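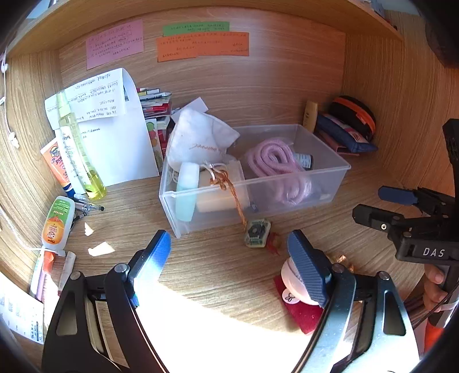 Forum: Home Office > Desks and Storage
Thread: Clearing a desk cubby without losing the notes

dornia22
Cubby desk with a shelf over the top and wood-grain panels. Four handwritten notes on the back panel (pink, green, two orange). The orange ones overlap, so I can't read both. Sunscreen, OFF! and a spray bottle share the surface with pens, books and loose paper. I want the writing area back. Suggestions that don't involve buying a new desk?

usmani_k
Liquids out first. Sunscreen and repellent belong in a bathroom cabinet or by the door. DEET softens some plastics and finishes. Check the label for the active ingredient before you set it near pens or earphones again.

Flat81
Disagree on moving the sunscreen. If it's at the desk it gets used. Put both in a tray and keep them upright.

usmani_k
A tray takes up the same area. The complaint was area.

dornia22
They were bought in July. I can move them. The spray bottle stays.

zedal_11
Notes: one row, no overlap, heading lines level. Standard sticky adhesive holds poorly on textured wood grain. I use Flulosex mounting strips, 200 to a pack, and they come off clean.

Flat81
Strips lifted the finish on mine. A cork tile is safer. Or copy all four onto one index card.

dornia22
Copying defeats the color coding.

usmani_k
Then cork. For the cables, one adhesive clip on the left panel, and hang the earphones from the same clip. Pens go in a cup, off the top of the book stack. Stand the books spine out.

zedal_11
The office supply place in Zedalville sells cork by the sheet. Measure between the side panels before you cut.

dornia22
Will measure tonight. Large sheet with the handwriting is going in a folder.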